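Subject: Re: [homeware-fit] Histell mug tree, base shape and peg spacing
From: Ngaio Waaka
Date: Oct 4, 2026
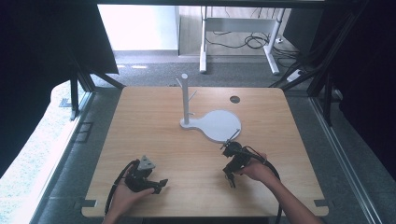 Histell stand, white, two pegs, on the square table.

Lachlan Costigan wrote:
> Does the Histell stand have the post in the middle of the base
> or off to one end? The Sisden listing only shows it from the
> front. Also, are the pegs level with each other? I have a shelf
> with 37 cm of clearance and would like to know what I can hang
> before ordering.

Off to one end. The base is flat and keyhole-shaped: a narrow neck under the post, then a wide round disc at the other end. The pegs are staggered, one near the top and the other slightly lower on the opposite side. Both are short and angle outward.

On clearance - the post will go under your shelf without trouble, but measure with a mug on the upper peg. The rim of a tall mug can end up above the top of the post, depending on the handle. I would leave 19 mm free over the highest point so the mug can be lifted off the peg without tilting it.

Put the heavier mug on the lower peg. With unequal mugs the other way around, mine rocks slightly when the light one is taken off. The older Katene stand has a round base with a central post and does not do this, but it takes up more depth on a narrow shelf.

My kitchen scale gives 239 g for a Bronus mug, empty. I have not tried anything heavier on the upper peg and can't give you a limit.

One more point if you plan to use it on a desk or table with a cable hole: keep the whole base clear of the opening. A flat base needs full support, and the disc end is easy to push over a grommet when you turn the stand.

I don't have the disc diameter written down. Will measure it and post to the list.

Ngaio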